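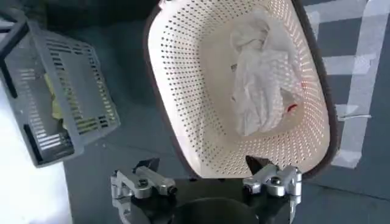
Radio Operations, Unit 5: The Air Shift and the Program Clock
Instructor: Hamdia Jemal

Reading before class: Vanhove, the chapter on format clocks. Bring the blank clock sheet from Unit 4.

The hour as a circle

A program clock is a drawing of one broadcast hour. Each slice is an element: a song, a break, a newscast, a station ID. Music directors draw the clock and announcers follow it. Most stations keep two or more clocks, and morning drive nearly always has its own.

In the United States the legal ID goes as close to the top of the hour as a natural break allows. It gives the call letters followed by the community of license. A slogan does not replace it.

Song categories

Current – new and in heavy play. A short list, so each title comes back often.
Recurrent – recently off the current list and still familiar.
Gold – the library. Our practice library at Rirnton holds 300 gold titles, enough for the exercise.

Turnover is the time it takes a category to play all the way through. Divide the number of titles by the number of slots per hour. A current list of 12 played four times an hour turns over in three hours.
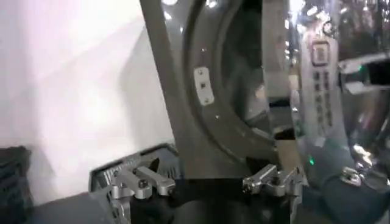
A front-loading washing machine with its door open.

Talking up a song

The intro is the music before the vocal starts. Time it, write it on the card, and stop talking before the singer begins. Pieter Visser's aircheck from Mestcombe (tape 3718 in the lab) has two clean talk-ups and one that runs over. Listen for the breath he takes just before the bad one.

Keep the mic closed until you know your first sentence. If you lose your place, give the time and the call letters and go to the next element.

Assignment

Draw a midday clock for an adult contemporary station. Mark the ID, two stop sets and every song slot by category. Then record one break and hand in both to Mieke Van Dijk at the lab desk by 4 p.m. The clock and the break together are worth 80 points.

Next unit: stop sets and the traffic log.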